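Home | Recipes | Garden | Odds & Ends | About Me | Search

Learning to Quilt in My Forties, Part 4

Filed under: Odds & Ends, Things I Swore I'd Never Do

So the quilt top is finished! Well, the middle of it is. I still have borders to do, and I've already changed my mind about those twice, but the squares are sewn together and they lie flat if you don't stare at the bottom left corner.

For anyone catching up: I'm 47, I had never sewn anything bigger than a pillowcase, and last fall my neighbor Capucine handed me a grocery bag of cotton scraps and told me to start with 16 squares. I did not start with 16 squares. I started with a full-size bed quilt (of course I did) and spent most of the winter unpicking seams in front of the TV.

What finally got me going was planning it out properly, squares and gaps and all, before I cut anything. 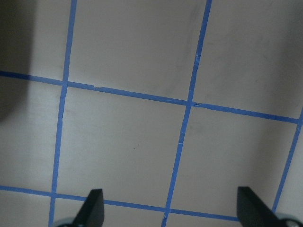
Picking the colors

I wanted blues. Then I wanted blues with one loud color, and I went back and forth between mustard and a sort of tomato red for weeks. Capucine voted tomato. My sister voted for buying a quilt. I went with mustard, and I love it, though I bought far too little and had to go back to the shop in April, when the new bolt was a shade greener. You can tell in daylight. At night it's perfect!

My other mistake was prewashing only half the fabric. I'd read that you should, then I read that you shouldn't, and I split the difference, which is the worst thing you can do. Pick one.

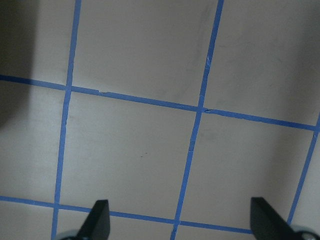 Pressing, though. I used to think ironing between seams was for fussy people, and now I'm one of them. Press every seam to one side, flip the direction on the next row, and the corners sort of click together when you pin them. The first time it worked I made my husband come and feel it. He was very polite about it.

I'm also a convert to chain piecing, where you feed the pairs through one after another without cutting the thread. It's so fast, and you end up with a long string of little flags.

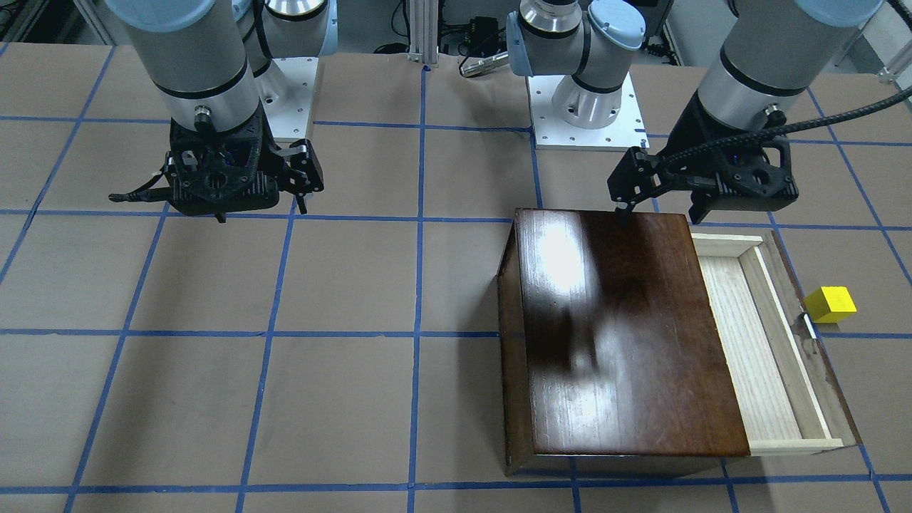 Next up is the batting, and I'm torn between cotton and wool. Wool is warmer and puffier but our bedroom is already an oven by June. I'm leaning cotton. I also need to work out how on earth you shove a whole quilt through the throat of a regular sewing machine, so if you've done it, please tell me how you rolled yours. I'll report back once I've basted it.

3 comments

Sarmīte Raudsepp
Go with cotton! I used wool on my first one and it lives in the closet all summer. Also, use more safety pins than you think.

Lieven V.
My wife rolls both sides in toward the middle and clips them. She says to put a second table on the left to hold the weight.

Capucine
Tomato would have been lovely too. Just saying.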